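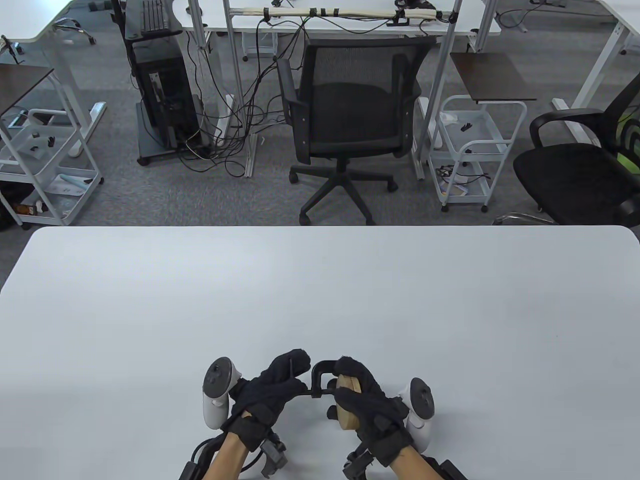
How do films make you jump?

Have you ever watched a film from behind a cushion? You know that something is going to come, and still you jump when it comes. Then perhaps you laugh, and your friend laughs too, and you both pretend that you were not scared. Film makers call this moment a "jump scare". On this page we will look at how they make one.

First comes the quiet

A jump scare does not begin with the loud part. It begins with the quiet part before. Think of a girl who walks down a long corridor in an old house. The music becomes softer and softer, and then it stops. Now you can hear only small things: her shoes, a clock, her breath. Your ears start to work harder, the same as when you lie in bed at night and listen.

When your ears work like this, even a small noise feels big. So when the door goes BANG, it feels enormous. If the film had been loud all the time, the same bang would do very little to you.

Where do you look?

The director is the person who decides how the story is shown. A good director knows where your eyes will go. If there is a lamp in a dark room, you look at the lamp. If the girl turns her head to the left, you want to look to the left also. While you are busy looking there, the surprise can come from the right.

Another trick is the close picture. When the camera is very near to a face, we cannot see what is behind or beside it. We start to imagine what could be there, and our imagination is very good at inventing monsters. Many times it makes a better monster than the film does.

The cat in the cupboard

Sometimes the surprise is not dangerous at all. The girl opens the cupboard, something flies out, everybody screams — and it is only a cat. This is a false scare. After it you breathe out and your shoulders go down. You think that you are safe now. A clever director often puts the real scare a few seconds later, when you have just become comfortable again.

Counting with an editor

The editor is the person who puts all the pieces of the film in the right order and cuts them to the right length. In the short film The Lighthouse Stairs, by the director Floor Dijkstra, a boy climbs up to look for his brother. The editor, Arlindo Magalhães, kept the quiet part for 16 seconds. This sounds short, but try to sit still for 16 seconds and look only at a closed door. It is quite long!

In an earlier version the quiet part was 14 seconds. Arlindo showed both versions to some children from a school in Ovdale, and in the longer one they held on to their chairs. "If I wait too little, they are not ready," he told us. "If I wait too much, they start to talk about their lunch."

Why does your body jump?

Your body jumps before you have time to think. This is called the startle reflex. A reflex is something your body does by itself, as when you blink because a ball comes near your face. Your shoulders go up, your eyes close for a moment and your heart goes faster. Babies do it, and grown-ups do it too.

A little later the thinking part of your brain understands that it was only a film. You are on the sofa and your popcorn is on the floor. For many people this is a nice feeling, a bit like the end of a slide in the playground. Other people do not like it, and this is also fine. You can always ask to stop the film, or go out for a glass of water.

Try it at home

You can make a small scary story with only sounds. You need a friend, a dark blanket and some things from the kitchen. Ask an adult before you take them.

Sit under the blanket with your friend. Tell a story about somebody who walks alone in a wood. Make the steps by tapping two wooden spoons on a book. Tap slowly, then more slowly, and then stop. Wait. Count to five in your head, and drop a metal lid on the floor.

Now tell the same story again, but without the waiting. Did your friend jump the second time? Probably it was a smaller jump, and there are two reasons: the quiet was missing, and your friend knew already about the lid. Change places and let your friend choose a different noise.

Words to remember

Director: the person who decides how the story is shown.
Editor: the person who cuts the film and puts it in order.
False scare: a surprise that is not dangerous in the story.
Startle reflex: the quick jump your body makes by itself.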